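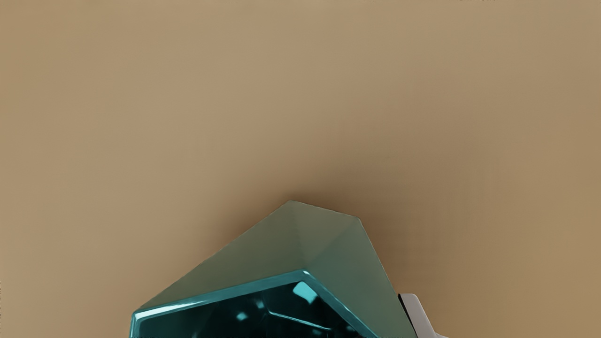
Simulated view of a faceted teal block beside the tip of a light gray gripper finger. Credit: Wuromier

Wuromier Opens Planning Service for Buyers of Robot Grippers

KARHAM, March 2, 2020 – Wuromier today opened a planning service for small manufacturers that want to budget for robot grippers before they order any hardware. The service runs a customer's parts through computer simulation and returns a written equipment plan with a cost range for each option.

Customers send in part drawings and a target cycle time. Wuromier builds the parts as simulated objects, tests them against grippers in its library, and reports which ones are worth quoting. The library now holds 157 gripper and finger combinations. Parts with angled faces or shiny surfaces can be included, and customers may ask for a part to be tested in more than one resting position.

A plan covers the arm, gripper, spare fingers, mounting, guarding, installation and operator training. It also lists yearly upkeep as a separate line, so that a plant can put purchase and running costs in different budgets. Most plans take 20 working days from the time drawings are received.

Wuromier tried out the service in January with Flornorum, a maker of molded fittings. Flornorum had set aside money for three robot cells. After the plan was delivered, it ordered two and moved the rest of the budget to spare fingers and a second set of part trays. The trial used 1407 simulated grasps.

The service does not replace a test on the shop floor. Each plan names the parts that should be tried on real equipment before a purchase order is signed, and Wuromier can arrange those trials at its Karham site for a separate fee.

Plans are sold at a fixed price per part family. Wuromier does not take a commission on equipment that customers buy from other suppliers. Kodikara, which distributes Wuromier products, will accept orders for the service on the same terms.

About Wuromier
Wuromier makes planning software and provides engineering services for factory automation. Its offices and test floor are in Karham.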